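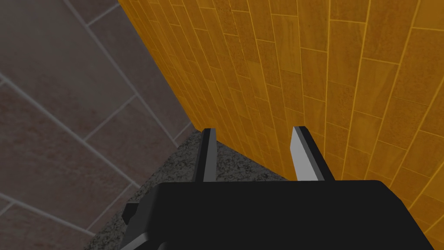
# Grumoma シミュレーション環境 FAQ:壁際での把持失敗と保護停止

対象は、Grumoma の厨房シナリオで二指グリッパを使用する評価担当者と、Ovbridge 経由で実機に軌道を転送する担当者です。11月の更新後に報告された、壁際でのめり込み、誤った把持判定、停止後の復帰不良について記載します。初期設定の手順は導入ガイドを参照してください。

## 症状と原因

### Q1. グリッパが壁のすぐ手前で止まり、エラー 211 が出ます。

211 は「接触余裕不足による保護停止」です。グリッパ本体の衝突形状と静的形状(壁、天板)との距離が、設定された余裕を下回ったときに発行されます。既定の余裕は 15 mm です。

指先ではなく本体側の形状が原因になっている例が大半を占めます。二つの壁面と天板が交わる隅では、指先に十分な空間が残っていても、ハウジングや側面のブラケットが先に余裕を割り込みます。ログの `closest_pair` に、最も近かった形状の組が出力されます。指先の座標だけを見て判断しないでください。

### Q2. 211 が出ないまま、本体が壁にめり込むことがあります。

既知の不具合です。描画用の壁と衝突判定用の壁は別の形状として保持されています。11月の更新でタイル壁の描画メッシュを差し替えた際、衝突形状の原点が更新されず、二面の片方だけが室外側にずれました。描画上は壁に接していても、衝突判定では空間が残っている扱いになります。

次のコマンドで両者の差を確認できます。

```
grumoma scene check --compare visual,collision --region corner
```

`offset_mm` が 2 を超える場合は影響を受けています。該当するシーンファイルを再生成してください。キャッシュを残したまま再生成すると古い衝突形状が読み込まれるため、先に `grumoma cache clear` を実行します。

### Q3. 対象物がないのに「把持成功」と記録されます。

旧版の成功判定は、指の駆動電流に相当する値がしきい値を超えたかどうかだけを参照していました。このため、次の場合にも成功と記録されます。

- 指先が天板に押し付けられ、閉動作が途中で止まった
- 片側の指が壁の衝突形状に当たった
- 指の内側の面どうしが接触し、全閉位置に達した

現行版では、接触相手の識別子と指の開度を併せて判定します。旧版で取得した記録は `grumoma replay --rejudge` で再判定できます。元の記録は上書きされず、別名で保存されます。

再判定には接触ログが必要です。容量削減のため接触ログを無効にしていた試行は再判定できません。集計からは除外し、失敗として数えないでください。

### Q4. 指を開いているだけで天板との接触が報告されます。

指の姿勢と天板の余裕設定を確認してください。指を下に向けて天板に近づけた状態では、開閉に伴って指先の高さがわずかに変わります。全閉の状態で高さを決めると、開いたときに余裕が不足する場合があります。待機姿勢は全開と全閉の両方で検査してください。

粒状の模様がある石材の天板でも、模様は質感として貼られているだけで、衝突形状は平面です。模様を変更しても接触の報告は変わりません。

### Q5. 奥行きの推定値が隅の近くだけ不安定です。

カメラを壁に対して浅い角度で置くと、タイルの目地が遠方で密になり、対応点の取り違えが起きます。細かいタイルの面ほど発生しやすくなります。推定値を軌道生成に使用している場合は、Oren モジュールの `reject_repeated_texture` を有効にしてください。棄却された領域は未知空間として扱われ、グリッパは進入しません。

この設定は 211 の発行条件には影響しません。保護停止は推定値ではなく、シーンの衝突形状に基づいて動作します。

## 復帰手順

### Q6. 保護停止から安全に復帰するにはどうすればよいですか。

シミュレーション内では、次の順に操作します。

1. 実行中の軌道を破棄する。一時停止のまま残さない。
2. 現在の指の開度を記録する。
3. `closest_pair` を確認し、接近した面の法線方向に後退する。
4. 本体の余裕が 15 mm 以上に戻ったことを確認する。
5. 待機姿勢への軌道を新たに計算する。

後退中は指を開閉しないでください。指が壁や天板に接している状態で開くと、反力で本体がずれ、反対側の面に接触することがあります。

### Q7. 復帰しても、すぐに 211 が再発します。

手順 1 が実行されていない可能性があります。一時停止した軌道が残っていると、後退が完了した時点で元の目標に向けて再開されます。`grumoma motion list` で `held` の軌道がないか確認してください。

軌道が残っていない場合は、待機姿勢そのものが余裕の範囲外にあります。Q4 の方法で検査し、待機姿勢を隅から離してください。

### Q8. 余裕を 0 にすれば停止しなくなりますか。

停止しなくなりますが、行わないでください。余裕を 0 にした設定は Ovbridge の転送時に拒否されます。検証目的でシミュレーション内だけで使用する場合は、シーン名の先頭に `nosafe_` を付けます。この接頭辞があるシーンからは実機向けの軌道を書き出せません。

狭い場所での作業に必要な場合は、余裕を一律に下げずに、形状の組ごとに指定します。指先と天板の組だけを小さくし、本体と壁の組は既定値のままとしてください。

## 実機への影響

### Q9. Q2 の不具合は実機にも影響しますか。

影響する可能性があります。ずれた衝突形状で生成した軌道は、シミュレーションで合格していても、実際の壁との余裕を確保していません。11月の更新後に隅の領域で生成した軌道は使用を中止し、シーンの再生成後に計算し直してください。

Ovbridge は転送時に軌道の書式、速度上限、余裕の設定値を検査しますが、壁の位置が現場と一致しているかどうかは検査しません。現場側の実測値との照合は、転送担当者の作業です。

### Q10. 再計算した軌道の最初の試運転は、どの条件で行いますか。

対象物を置かず、速度を 100 mm/s 以下に制限して実行します。柵内に人がいないことを確認し、操作者は非常停止装置に手が届く位置で監視してください。ソフトウェアの保護停止は非常停止の代わりになりません。

試運転中に接触があった場合は、再試行せずに電源を遮断し、指とブラケットの取付部を点検します。取付部がずれたまま運転を再開すると、以後の衝突判定がすべて誤った基準で行われます。

### Q11. Pomare 形式で保存した古いシーンも対象ですか。

Pomare 形式では、描画形状と衝突形状が同一のファイルに格納されています。そのまま読み込む場合、Q2 のずれは発生しません。現行形式に変換したものは対象です。変換日時ではなく、変換に使用したツールの版で判断してください。版は `grumoma scene info` の `converter` 欄に表示されます。

### Q12. 不具合を報告する際に必要な情報は何ですか。

- シーンファイルと `grumoma scene check` の出力
- 停止直前の `closest_pair`
- グリッパの形状定義ファイル(ブラケットを変更している場合は必須)
- 余裕の設定値と、形状の組ごとの指定
- 接触ログの有無

画面の画像だけでは衝突形状の位置を確認できません。画像を添付する場合も、上記の出力を併せて提出してください。実機で接触が発生した案件は、件名の先頭に「実機接触」と記載してください。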